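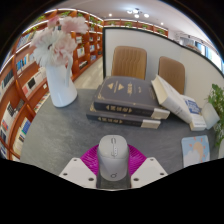
6.4 Dropped or slipping objects

Use this section when the gripper lets go of an object during a pick-and-place task, or when an object turns or slides between the fingers. It applies to the Stevo hand-held gripper and to the same gripper head mounted on the Ivberg arm. If a finger has cracked or the head has taken a hard knock, go straight to 6.6.

Smooth, rounded items cause most slip reports. Computer mice, glazed cups and glossy book covers are the usual ones.

CAUTION: Keep your own fingers out of the gap while the gripper is powered. The jaws can close without warning when a grip fault clears.

Before you start

You will need the 4 mm hex key from the kit, a lint-free cloth, isopropyl alcohol and the test block. Clear a space on the table big enough to lay the head down flat. Anything breakable within reach of the arm should come off the table first.

Stopping safely

1. If the gripper is still holding something, leave it closed. Support the object from underneath with your free hand, keeping clear of the jaws.

2. On the hand-held unit, ease off the trigger until the object is resting in your palm. On the arm, press Hold, then Release on the pendant.

3. Switch off at the base and wait for the status light to go out. This takes 12 seconds on older bases.

4. Write down the fault code if there is one. Codes are lost at power-off on firmware earlier than the May release, so on those units do this step before step 3.

Checking the fingers

5. Look at the screws on the face of each finger. They should sit flush. A raised screw head holds the object off the finger and leaves only a small contact point.

6. Tighten any loose screws by hand until snug. Do not use a power driver. The threads strip easily and a stripped finger has to be replaced.

7. Wipe the contact surfaces with alcohol and let them dry. Hand cream and furniture polish are both enough to cause a slip.

8. Rock each finger gently from side to side. A little flex at the tip is normal. Movement at the mounting block is not. See 6.6.

NOTE: Do not put tape or rubber bands on the fingers to improve grip. Tape changes the closing width and the position reading will be wrong.

Resetting the closing width

9. Power on with the jaws empty and open.

10. Place the test block between the fingers and close on it slowly. Hold until the light turns solid green.

11. Open and close on the block 16 times. If the light flashes amber at any point, start again from step 9. If it flashes amber a second time, stop and contact service.

12. Try one of the objects that slipped. Lift it no more than a hand's width above the table and hold it there while you watch for creep.

If it still slips

Check where the object is being gripped. A mouse held too close to one end will tip as soon as it leaves the table. Grip nearer the middle and close more slowly.

Fitzsimmons finger sets are rated for 1,000 cycles on hard objects and should be changed at that point even if they look fine. A matched pair must be fitted. Mixing one new finger with one worn finger gives an uneven grip and will bring the fault back.

Take the unit out of service if it has dropped two objects in the same session after you have completed all of the steps. Tag it, record the serial number and the fault code, and send both to Normand Penner at the Undby service desk. Replacement fingers are ordered through Nhung Mạch.

Section revised June 25, 2019. Step 11 replaces the shorter reset in the previous edition.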